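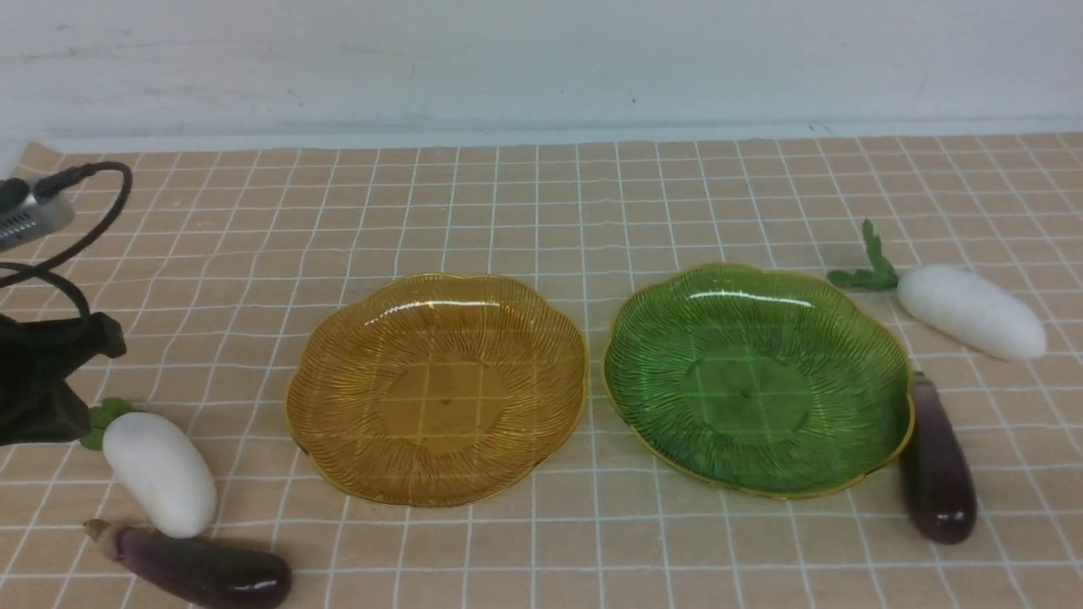

Radishes and eggplants on the peach cloth, with the amber and green dishes.

I have been sorting the play food again. The set came from Okel, 48 pieces in a cardboard tray, and after a year of use the tray gave out in January. Since then everything has lived in a shoebox, mixed in with dominoes and the odd sock. On Friday I took it all out and decided what stays.

The radishes stay. I didn't expect them to be the favorites. When we got the set I figured the kids would go for the pizza slices and the ice cream, and they did for a week or so. After that it was radishes in everything. Radish soup, radish cake, radish for the bear. They are a good size for small hands and the leaves give you something to grab.

The eggplants stay too. They are the nicest looking pieces in the box, dark purple at the bottom and lighter up by the stem. My younger one calls them purple pears and I have stopped correcting her.

The bread is going. It was foam, and somebody chewed it.

The dishes are not part of the set. I got them from Jérémie Moulin down the street when he was clearing out his mother's kitchen. He wanted 10 dollars for a whole box of odds and ends, and most of it went straight to the thrift store. I kept the amber one and the green one because they are shaped like flowers and they go together without matching. The green one has a thin gold edge. The amber one lets the pattern of the tablecloth show through, and the kids like to slide it along the table and watch the squares go by underneath.
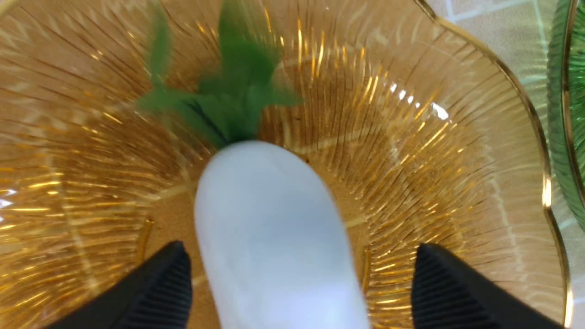
Radish in the amber dish, from above.

The ridges look good but they are a pain to clean. Jam gets down in there and you need a brush. I use an old toothbrush and dish soap and let them drain on a towel. I don't put them in the dishwasher, as I have no idea how old they are.

The cloth is a Carré remnant. I bought it for the grid, thinking I would use it for cutting fabric, and then it ended up on the play table. White lines on peach. It hides crumbs better than the plain white one did, and the kids have made up a game where each vegetable gets its own square and can't leave it until it has been "bought." The rules change a lot.

For storage I ended up with a shallow drawer from the old dresser. The vegetables go on the left, the dishes on the right with a dish towel between them. I still need to find a home for the dominoes. If anyone has a good way to get dried glue off a plastic carrot, let me know in the comments.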